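Chapter 4
Lighting a Large Room

Most of us notice the lighting in a workroom only when it gives us a headache. This chapter looks at how long rooms with high ceilings are lit, how the fittings are hung, and how much light reaches the people working underneath. You will need a tape measure and the tables at the back of the book.

Fluorescent tubes are still common in rooms of this kind. They are often hung below the beams, with the conduit left in view, so that fittings can be reached and wiring traced. A white ceiling helps by sending some of the light back down. 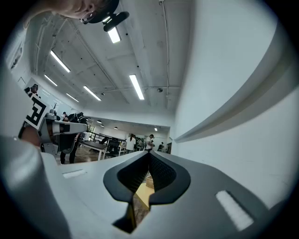 Staff at the Samham works, asked about their own tubes, replied that the light was good enough at head height but poor on the floor, where small things such as baskets and boxes had to be sorted. Readings taken there bore them out: 400 lux at the benches and 181 lux at floor level.

Section 4.1 explains how such readings are made. Section 4.2 compares the Samham layout with a smaller room at Gornby, where the tubes were lowered by 30 centimetres and the floor reading rose to 288 lux. Exercises follow each section.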